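Home | Kitchen | Cleaning | Garage | Reviews

Kohlhase Dry Degreaser Powder, 2-pound tub 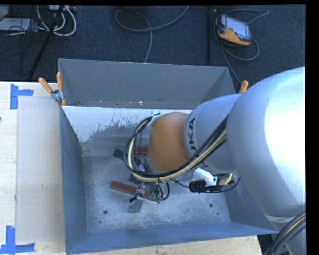
Leanne Inskip wrote in to say she'd used it on a greasy range hood and got the same result she gets from dish soap, only with more grit left in the sink. Fair enough. She asked whether the powder does anything the liquid version doesn't.

Kohlhase says yes. The label promises "deep lift" on baked-on grease and calls the formula professional grade, a phrase with no set meaning that I could find. The ingredient list starts with washing soda, which you can buy at the grocery store in a plain box for a lot less.

What you get: one tub with a scoop and a screw lid. Mix one scoop into a bucket of warm water, wipe on, wait 8 minutes, rinse. The wait is longer than most people will put up with on a weeknight. Skip it and you're mopping with cloudy water.

The maker also claims 700 square feet of floor per tub. That assumes the weakest mix on the chart, the one marked "light soil." At the strength they suggest for a garage floor, you'll run out well before that.

Keep it off aluminum pans and anything painted that you care about. The warning is on the back, in small print, under the recycling note.

Minoru Hirose likes it for oven racks and soaks them overnight. I tried that too. The racks came out clean, though an overnight soak in plain washing soda cleaned the other pair just as well.

Scent: "mountain citrus." It smells like a new shower curtain.

Refunds go through Imel, the distributor, and you'll need the tub and the receipt.

Print this page | E-mail this page

Related items
Kohlhase Liquid Degreaser, spray bottle
Lidham Oven Rack Soaking Bag
Pruredthorpe Scrub Pads, coarse
Plain washing soda compared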